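What Do the Marks Really Measure? A Project on Mock Exams and Predicted Grades

Extended project report, upper sixth
Supervisor: Mrs Dagný Holst

I picked this topic in the queue for the photocopier, which is a bit embarrassing to put in a formal report, but Mrs Holst said to be truthful about where the idea came from. Two people in front of me were arguing over whether the mocks had been marked harshly on purpose "to scare us", and I realised I'd heard the same argument every year since I started at the school. Everyone had a theory and I hadn't met a single person with any numbers. So I thought, right, I'll get some numbers. 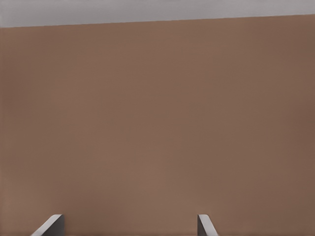

Harsh Tiwari

My question, after a lot of crossing out, was this: do mock results at our school tell you much about the final grade, and does it depend on the subject? The first version was "are mocks fair?" and Mrs Holst quite rightly wrote "fair to whom?" next to it in green pen and handed it back. I sulked for a day and then rewrote it.

Where the data came from

The exams office let me have 300 pairs of results from past leavers, with all the names taken off before I got them. Each pair was one mock grade and one final grade in the same subject. I never knew whose they were and I couldn't link one person's subjects together, which annoyed me later on (more about that further down) but was obviously the right way to do it.

When I went through them properly, some were no use. There were pairs with the mock missing, pairs where somebody had sat the mock in one subject and then dropped it, and a few where the grade had been typed in as a percentage with nothing to say what it was out of. After clearing those out I had 262 pairs I trusted. I kept a list of everything I'd thrown away and why, which is in the folder I handed in with this, and I'd recommend that to anyone doing a project like mine. I went back to it so many times!

I also ran a questionnaire. I printed 200 copies, gave them out in form time to both sixth form years, and asked people how much revision they did before the mocks, whether they thought the marking was harsh, and what they thought mocks were for. Getting them back was the hardest bit of the whole project. If I did it again I'd stand at the door with a box at the end of registration instead of asking people to drop them off at the library, as plenty of them must still be at the bottom of bags.

Then there were the interviews, nine in all, mostly with students and a few with teachers. I recorded them with permission and typed them up in the evenings. Typing up is slow. I'd planned one evening for the lot and it took most of the half-term holiday.

What I found in the grades

The short version is that most people did better in the real thing than in the mock, usually by one grade, and it was quite rare for anyone to go down. I'd expected that, and I think most people would.

What I hadn't expected was how different the subjects looked from each other. In maths and physics the mock and the final grade sat close together. Somebody with a B in the mock tended to come out with a B or an A, and that was that. In history and English the grades jumped about much more, in both directions. I drew a scatter graph for each subject by hand first and then on the computer, and the history one looks like somebody has dropped a handful of peas.

I asked Mr Landeg about this (Meirion Landeg, head of history) and he wasn't surprised at all. He said that a history mock in his department only covers the topics that have been taught by then, so it's really a different exam from the one in the summer. He also said two sensible people can read the same essay and land in different places, and that his department swaps scripts to try and keep that down. I hadn't known they did that. Maths apparently doesn't need to in the same way, although one of the maths teachers told me they argue about method marks more than you'd think.

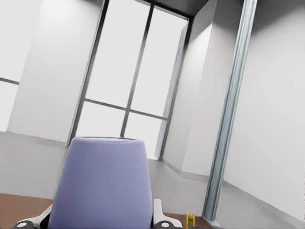

I should have asked every department what was on its mock paper before I started comparing them, and I didn't. I only thought of it after talking to Mr Landeg, by which time I'd already drawn half the graphs. So the comparison between subjects in this report is weaker than I'd like. A gap between mock and final in history could be down to the marking, or the topics, or people simply revising more in spring, and with what I had I can't pull those apart.

What people said

The questionnaire answers about revision were a bit all over the place. Lots of people said they hardly revised for mocks and then wrote, two questions later, that they'd felt really stressed by how much there was to revise. I don't think they were fibbing. I think "hardly any" means something different depending on who you sit next to in the common room. I'd ask for hours next time, or give people boxes to tick.

On harsh marking, the answers split along how people felt they'd done. Those who were pleased with their mocks mostly thought the marking was fine, and those who weren't thought it was harsh. You could say that's obvious, but it was useful to see it written down, and it made me go back and think about the two people at the photocopier.

Jeptoo Chege was in the year above me and is now in her first year at university, and she gave me my longest interview. Her mock results were poor and she told me she'd been glad of them by the end, though "not in the week I got them, I was horrible to live with". She said what helped was getting the actual paper back and going through it with a teacher, question by question. Several others said much the same. A couple of people told me they'd never looked at their papers again after seeing the grade, and one of them said she wished somebody had made her.

Mayu Katayama, who teaches chemistry, made a point that has stuck with me. She said mocks are being asked to do two jobs at once. They're practice, where it ought to be safe to mess up, and they're also evidence for predicted grades, where it isn't safe at all. Students pick up on the second job and forget the first. I put this to everybody I interviewed after her and nearly all of them agreed with it, although I accept that by then I was probably saying it in a voice that made it hard to disagree!

Things that went wrong

My timetable was hopeless. I'd given writing up two weeks and reading one, and it should have been the other way round or more. I lost a set of interview notes when I saved over the file, and had to go back and apologise and ask if we could do it again (he was very nice about it). I also spent far too long trying to colour in my graphs so each subject had its own shade, when a label would have done.

The bigger problem is the one I mentioned earlier. Without being able to link one person's results together, I couldn't tell whether it was the same people going up in everything, or whether somebody might go up in English and stay put in physics. I'd love to know. It would need a different sort of permission and probably somebody more senior than me asking for it.

And it's one school. We're not very big and we don't choose our sixth form by results the way some do, so I wouldn't want anybody to read this and decide what happens everywhere.

What I'd suggest

I was asked to end with suggestions, so I have three for the school. I'd like each department to put a line at the top of the mock results saying which topics were covered and which weren't. I'd like there to be a proper lesson in every subject for going through the paper, in the timetable, so it doesn't depend on who asks. And I'd like the letter home to explain how the predicted grade was reached, as quite a few people in my questionnaire thought it was just the mock grade copied across, and the teachers I spoke to all said it wasn't.

I presented this to the other project students in April and got some good questions, including one about whether a second, smaller mock would help. I said I didn't know, and I still don't. Mrs Holst thinks it might be a decent topic for whoever comes next, and they're welcome to my spreadsheet.

Thanks to the exams office for the data, to everyone who filled in a questionnaire and brought it back, and to my mum for reading the whole thing twice.

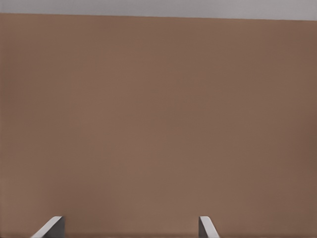 Fig. 3. Plain brown surface, darker towards the right.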